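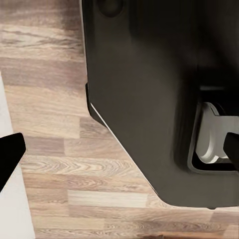

Do simulated demos buy you anything, or are we fooling ourselves?

stendison_mike
Posted 2025-07-29
We're a small shop and my boss wants 1000 rendered demonstrations before we touch the real two-arm setup. I have 166. The wrist views are mostly gripper housing and plank floor. The fingers come in at the sides, and if the target isn't between them the policy gets nothing to go on. I don't see how more of the same fixes that. Talk me out of quitting.

plankfloor
Won't talk you out of it. We did 400 for the Ignacio project last November and the policy learned our floor. Swap the wood texture and it fell apart.

CherryMaeT
That's a texture problem, plankfloor, and you could have randomized it in an afternoon. I'm Cherry Mae Tolentino, I look after the data at Bronamwood. Wrist views are supposed to be ugly. You want the fingers in them.

plankfloor
We did randomize it. Five woods, two carpets. It got worse slower.

stendison_mike
Fingers in view, fine. But look at what the fingers share the view with. Dark charcoal housing takes up most of it, and the fingers are black too.

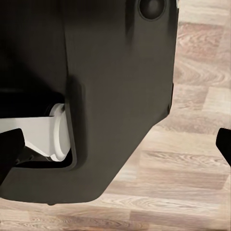
So the model has to tell a black finger from a dark shell under lighting that is soft and even everywhere. My real bench has one bad lamp and a window. I would bet money the contrast it learns in the renderer is worthless on the bench.

isham_fan
Then bet. Train on 20 real ones, train on your 166, run both on the same task and post the numbers. Everyone in these threads has a theory and no table.

CherryMaeT
Agree with isham_fan, except 20 is thin. And hold some back for testing, please. Half the success rates I get sent were measured on the training starts.

msalazar
Mylene Salazar here, I review episodes. My gripe is different. People fuss over lighting and then keep every episode the operator finished, including the ones with a minute of wandering. The policy copies the wandering. Before collecting any more I'd go through what you have:

1. Watch the wrist views at full speed and drop any episode where you can't tell what the operator is after.

2. Check the wider views for tilt and for what sits behind the arm. Walls, a window and what looks like a slatted fence or screen are a lot of background for it to latch on to.

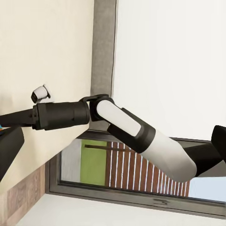
3. Trim the idle time at both ends.

4. Count what's left and show your boss that number.

plankfloor
Step 4 is how you get told to collect more.

stendison_mike
Probably. I'll do 1 and 3 tonight. Still not convinced on the lighting.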